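Home | Newsroom | Products | Stores | Contact

We use cookies to remember your settings. Accept / Manage

PRESS RELEASE

Enbridge Asks Shoppers to Read the Yellow Label Before Lifting the Lid

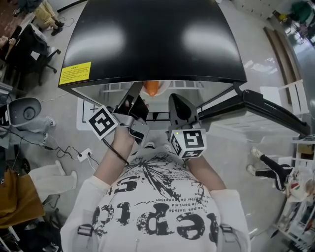 One early customer wrote in to say that she had owned appliances for 200 years, or so it felt, and had yet to read a single sticker on any of them.

DRORECK, December – Home goods firm Enbridge today launched Okside, a free help service for people who have bought something large, black and shiny and would now like to know how it opens.

The service covers cabinets, appliances and anything else with a glossy top that shows every fingerprint from the day it arrives. Customers can book a call of 5 minutes, long enough to go over the warning label together and find out which side the support arm is on.

Okside was tested in 200 homes before launch. The most common question was whether the label could be peeled off. It should stay where it is. The second most common was what had been left underneath the top panel, and whose it was.

Enbridge has also printed 2,000 plain-language cards on lifting, wiping and closing, in larger type than the labels themselves. They are free at the Chauvin store while they last, which at the current pace should be well into spring.

Calls can be booked at any Enbridge store from 9 a.m.

Comments (3)

mapleporch: Does the card come with a cloth? Mine is all thumbprints.

R.T.: Peeled the label off in the first hour. Please advise.

gladysinthehall: Chauvin store had plenty left.

Sign up for our newsletter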